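Ticket: Suture thread fraying and tangling during closure practice
Opened by: Houda Ramadan
Assigned to: Joaquín Godoy
Site: Seltwood skills lab
Opened: Sat 10 June
Status: Open, waiting on supplier
Priority: Normal

Problem as reported

We are having trouble with the black thread in the new stock from Plerkulby. It goes through the tissue fine at first, then starts to fuzz where it has been gripped. By the time the knot is being tied the fuzzy part catches on itself and the loop won't slide down. We have been cutting and starting over. The old stock from May did not do this.

Tissue is the Leiva material, kept moist, with one short incision. Needle is curved, attached to the thread in the pack.
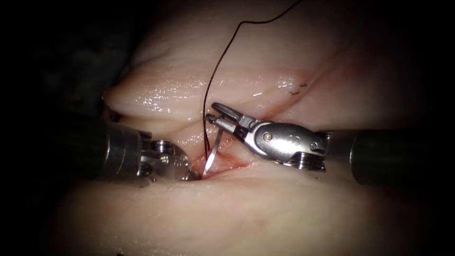 I tried a fresh pack from the same box and got the same result. Two people have run into it, me and Mayu Mizuno, so I don't think it is how one person ties. The box label says 100 packs. We have 2 boxes of this lot on the shelf and have only opened one.

Houda

Reply from Joaquín Godoy

Thanks. A few questions before I write to Plerkulby.

Are you holding the thread with the same jaws that drive the needle? Does it fuzz if you only pull it through and don't tie? Are you rinsing the tissue between stitches, and with what?

Also check the cut tails from your earlier stitches. If a new throw runs over a stiff tail it can snag, and that would look a lot like bad thread.

Reply from Houda Ramadan

Same jaws, yes. Plain water, from the squeeze bottle. Pulling through without tying gave me a little fuzz but no snag. Tails are short and I have been keeping clear of them as well as I can. The lower end of the incision is where it's tightest.

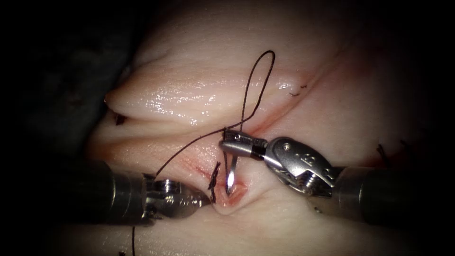
Needle point at the lower end of the incision. Short black tail of an earlier stitch to the left of the opening.

Reply from Joaquín Godoy

OK. Please try the following, in this order, and write down what you get for each:

1. Trim the old tails and do one stitch away from them.
2. Do one stitch with the May thread on the same piece of tissue.
3. Do one stitch with the new thread, gripping it only near the free end.
4. Wrap the loop looser before the first throw.

Don't change the tissue between steps.
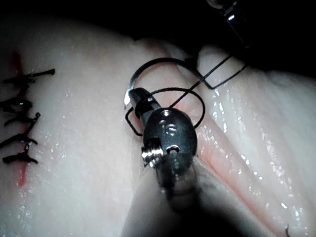 If step 2 is clean and step 1 is not, I will put it down as the thread and ask for a replacement lot. If step 3 is clean as well, the thread may just be softer than the old one and we would need to change how it's handled.

Reply from Mayu Mizuno

I did the steps for Houda. Results:

Step 1: frayed on the second throw.
Step 2: clean, knot went down flat. Only had one May pack left so I could not repeat it.
Step 3: better, some fuzz at the end, knot held.
Step 4: loop came off the jaws once. Second try it went on but the thread bunched up before I could tighten it.

The tangling is worse when the loose length is left lying on the tissue. It picks up water and sticks.
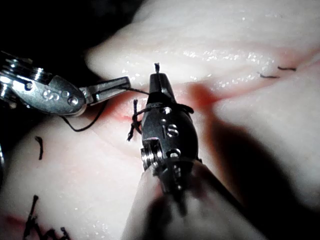
Tangle beside the jaws, with frayed fibers hanging over the incision.

Reply from Joaquín Godoy

Sent the results to Milagros Sosa at Plerkulby and asked whether the coating changed between lots. Please set the unopened box aside and mark it HOLD. Keep using the open one with the grip from step 3.

Yamila Navarrete is checking whether Tuvgate has any May stock to lend us.

Update from Yamila Navarrete

Tuvgate can spare one box. Pickup at their front desk, ask for the stock room. I have not heard back from Plerkulby. Leaving this open.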